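Nallevdale

Nallevdale is a semi-hard cow's milk cheese with a washed rind, named for the valley in which it was first made. It is sold in wheels of 6 or 15 pounds and is eaten both as a table cheese and in cooked dishes.

Production

Morning milk is warmed, set with rennet and cut into pieces the size of a hazelnut. The curd is pressed overnight and then held in brine. Wheels are moved to a cellar and washed with salt water twice a week for the first 10 weeks. The best-known producer, the Pascual creamery, ages its larger wheels on spruce boards and turns them by hand. Fokley, a smaller dairy farther up the valley, uses raw milk and a shorter aging period.

Characteristics

The rind is orange and slightly tacky. The paste is pale yellow with few holes. Young cheese tastes of butter and fresh hay, while older wheels develop a broth-like flavor and a stronger smell. A smoked version is made in May from the first spring milk.

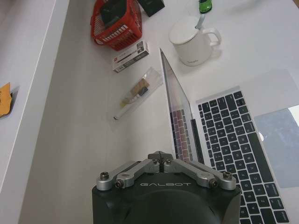
Metal linkage on a dark housing marked "GALBOT".

Use

In the valley the cheese is served with rye bread and pickled onions. It melts evenly and is the usual filling for badness, a folded potato pancake baked until the edges are crisp. The name of the dish, often capitalized as Badness on local menus, is of uncertain origin. Pascual produces 900 wheels a year, most of them sold within the region.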